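3.2 Humidity and the handling of woven storage

Woven plant fiber exchanges moisture with the surrounding air until the two are in balance. The rate depends on the species, the thickness of the strand, and any finish applied to it, and the final moisture content depends on whether the balance is approached from the damp side or the dry side. Vachon and Grube measured this difference in peeled willow and found it large enough to affect the stiffness of a finished wall. Their samples were single rods. A woven wall behaves differently, in that each strand is held under bending by its neighbors and can swell only where the weave leaves room for it.

Two storage conditions were compared in the Nokdale rooms. In the first, relative humidity was held at 70 percent for the full period. In the second, it was raised to 90 percent each night and allowed to fall during the day. Temperature was the same in both. Baskets were weighed each morning before the ventilation came on, and wall stiffness was taken at mid-height with a hand gauge pressed against the outside of the weave. Readings near the rim and the base were discarded, as the border and the foot both stiffen the wall locally.

Mass followed humidity closely in both rooms. Stiffness did not. Under the constant condition it settled early and stayed level. Under the cycled condition it fell slowly through June, with partial recovery during each drying phase. We attribute the loss to slip at the crossings, where repeated swelling and shrinking works the strands against each other. Holmgren reports a similar pattern in rush seating, although his chairs were also under load and the two effects cannot be separated in his data.

Surface color was recorded as a secondary measure. Dark woven surfaces are awkward in this respect. The raised part of a strand returns much more light than the gaps on either side, so a single averaged value says little about the material itself. Top-to-bottom variation across dark brown wicker is shown in Figure 4, with tan and amber where strands catch the light and nearly black areas lower down. Readings were therefore taken on the crest of the strand only, and the gaps were masked — a step that earlier work on pale willow could omit.

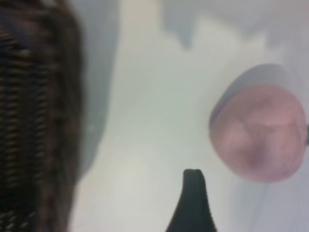 Figure 4. Dark brown wicker at close range, with lighter strand highlights.

3.3 Limits of the stiffness measure

The hand gauge gives a local value and depends on the pressure applied by the operator. Lachance and Eyvindsson took all readings in this study, each working in one room only, so operator and condition are confounded. A fixed gauge would remove this problem but could not follow the curve of the wall on the smaller baskets.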